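Midum Open Day: quick answers

When and where?
October, doors 10 am, Midum hall, side entrance. Last demo starts at 3 pm.

Do I need a ticket?
Yes, free. 146 per session, then we close the list.

Can kids come?
Sure, with an adult. Everybody stays outside the yellow floor tape while a robot is powered, parents too.

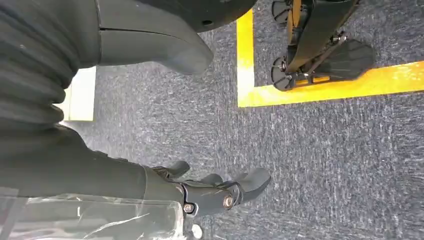 Bags and strollers go on the coat rack side, not along the tape. Senad Ivanov runs the floor, if he says step back, step back.

How long is a demo?
20 minutes, plus questions. Orysia Lysenko takes the techncal ones.

Can I drive one?
No. Sorry. Maybe next year.

Photos?
Fine, no flash. Don't block the aisle.

Parking?
85 spots behind the Sultby building, fill up fast. Bus is easier.

School groups?
Write to Johanna Aebischer first, please dont just show up with a class.

Food?
Coffee and sandwiches till they run out.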